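Kitchen Surfaces and Household Food Waste
Project report, Home and Community Studies

Student: Asnakech Tufa
Project name: Jasis

1. Background

The Jasis project started from a question in our second unit: does the place where people put their groceries change how much food they throw out? Most of the reading we were given deals with shopping habits and date labels. I found very little on the kitchen itself, meaning where the counter ends, how far the table is from it, and what gets left in between.

I kept the project small. Two households agreed to take part, called Kushwaha and Vasari in this report after the apartment buildings they live in. Both cook at home most evenings. Kushwaha has a long counter and no table in the kitchen. Vasari has a short counter and a dining table a few steps away.

2. Method

Each household kept a paper log through March. Anything edible that went into the trash or the compost was weighed on a kitchen scale and written down, along with the last place it had been kept — fridge, cupboard, counter or table. Peels, bones and coffee grounds were left out. I rounded the weights to the nearest 100 grams, which loses some detail for herbs and bread ends.

I also talked with each household for 45 minutes at the end of the month. I used the same list of questions both times, but the Vasari talk drifted into school lunches and I let it.

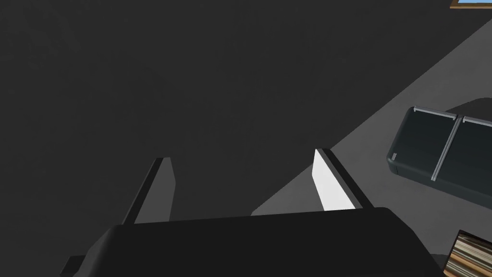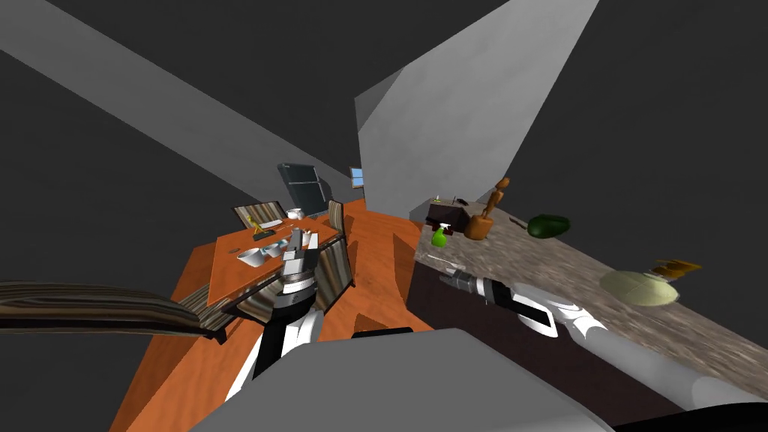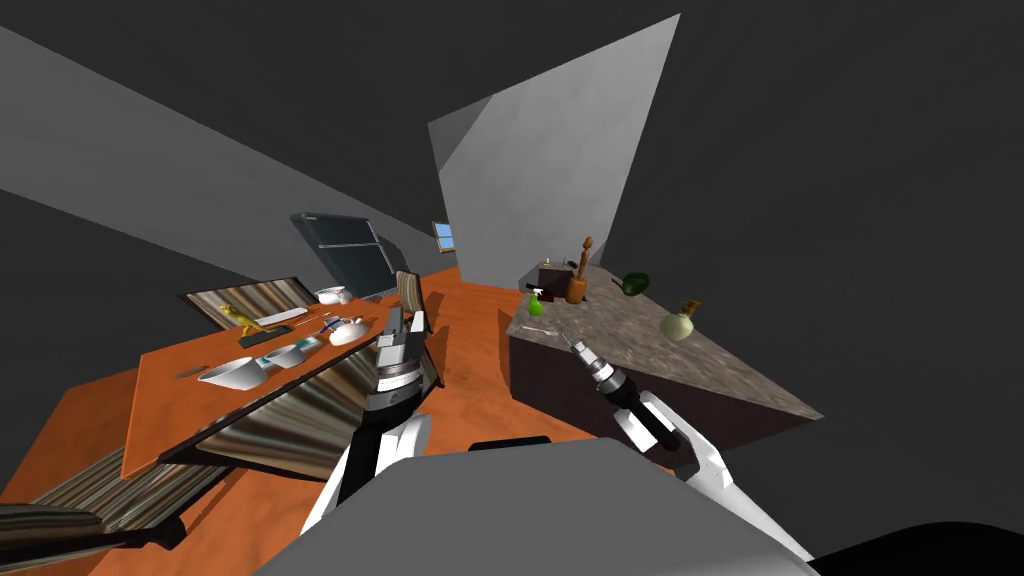 Page last changed: March, 4:10 p.m.

3. Results

Vasari threw out more than 400 grams of bread over the month, nearly all of it last kept on the table. Kushwaha threw out 100 grams. Fruit went the other way. Kushwaha kept apples and pears in a deep bowl at the back of the counter, and the ones at the bottom went soft before they were reached. Vasari kept fruit on the table and ate it.

Leftovers were close to equal in both logs. Both households said they forget containers that are not clear.

4. Discussion

A surface people sit at seems to be good for fruit and bad for bread. The bread was left unwrapped after meals and went stale by the next evening. Neither household had thought of this as waste before keeping the log.

Two households is a very small group, and the Kushwaha log has a gap when the family was away. Keeping a log may also have changed what people did. I would not use these numbers for anything beyond this class.

5. Next steps

Jumonow, the tenant newsletter, has offered to print a short version with a blank log sheet. If enough sheets come back I would like to repeat the work in the fall — with a separate line for bread, and with smaller rounding.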